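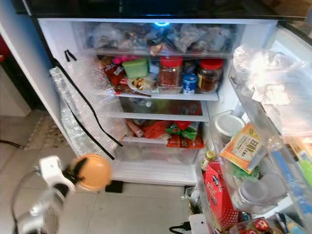 Goat and Sheep Shelter, Monthly Check
Site: Bandwood, lower paddock
Checked by: Amedeo Pellegrini
Month: December

1. Perimeter fence. PASS
Woven wire tight on all runs. Post 208 replaced with treated pine.

2. Gate latches. FAIL
Besson latch on the north gate does not seat fully. A goat can lift it. Chain and clip fitted until the part arrives.

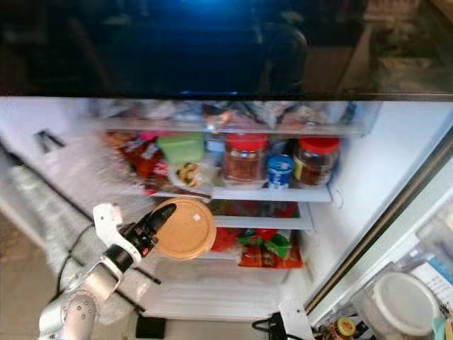
Can the goats stay in the north pen while the latch is on order?
They can stay if the chain is clipped at every exit and the gate is checked at evening feed.

3. Hay feeder. PASS WITH COMMENT
Two welds ground smooth. Keyhole openings clear. Horned does still to be fed from the open rack.

4. Water trough. PASS
Float valve shuts off cleanly. Heater cord runs in conduit, no chew marks.

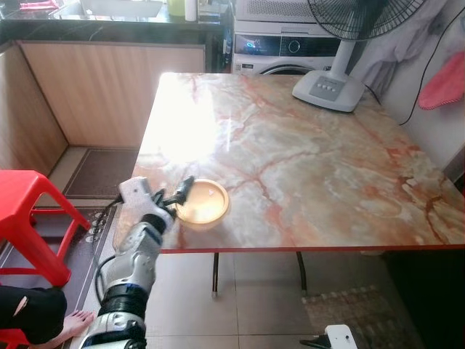 Trough drain plug is stiff. Grease at next cleaning.

5. Mineral storage. FAIL
Goat mineral and sheep mineral were on the same shelf. Goat mix contains added copper and must not reach the sheep. Move it to the Dumico bin and label the lid.

6. Bedding and ventilation. PASS WITH COMMENT
No ammonia smell at kneeling height. Ridge vent open.

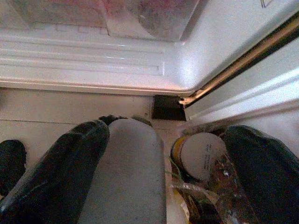
East corner bedding is damp under the eave. Strip to the floor and rebed by Saturday.

7. Fire extinguisher. PASS
Gauge in green. Tag 284 legible.

Open items: 2, 5, 6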